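Sharing Food in the Halls at Sturnmont: What Students Cook and What They Throw Away

Project report by Định Vương

2. Background

Sturnmont has shared kitchens on every floor, and most first years come without having cooked for more than one person. I wanted to find out how often people in the same kitchen eat together and whether it changes how much food they waste. The idea came from my own floor, where four of us were each buying a bag of spinach every week and binning most of it.

I looked at two buildings, Rornura and Carrasco. Rornura is the older one and has larger kitchens with a proper table. Carrasco has narrow kitchens with a breakfast bar along one side. Both are a short walk from the Dutport market, so I assumed that people in both had much the same choice of shops.

3. Method

I put a short survey on the noticeboards and in the group chats at the start of October. It asked how many evenings a week people cooked, how many of those meals were shared, and what they had thrown away in the past seven days. I received 187 replies. I left out the ones where no building was given.

I also asked 5 kitchens to keep a waste diary. Each kitchen had a sheet on the fridge and a set of scales, and people wrote down what they threw out and its weight. The diary ran for 3 weeks. One kitchen in Carrasco stopped in the second week when the sheet went missing, so I have used their first week only.

The interviews were held in the kitchens after seven in the evening, mostly on a Wednesday, when fewer people had sports or society meetings.

4. Findings

People in Rornura shared meals more often than people in Carrasco. In the survey, 60 people said they ate with others at least twice a week, and most of them lived in Rornura. The reason given most often was the table. One student told me that if somebody is already sitting down you end up staying, and then you may as well cook together.

Bread and salad were the most common items in the diaries. Leftover cooked food came third, nearly all of it rice and pasta - people said they found it hard to judge portions. Kitchens that shared meals threw away less salad, but I could not see a clear difference for bread.

Crockery came up in the interviews more than I expected. Several people said they did not offer to cook for the floor as there were never enough clean bowls to go round.
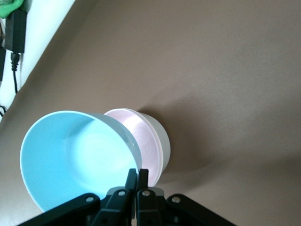 Figure 2. Light blue and pale pink bowls on a brown tabletop.

5. Limits of the study

The diary kitchens volunteered, so they probably cared about waste already. Writing things down may also have changed what they did. If I did the project again I would run the diary in the spring term as well, and I would ask about freezer space - three people raised it and I had no question on it.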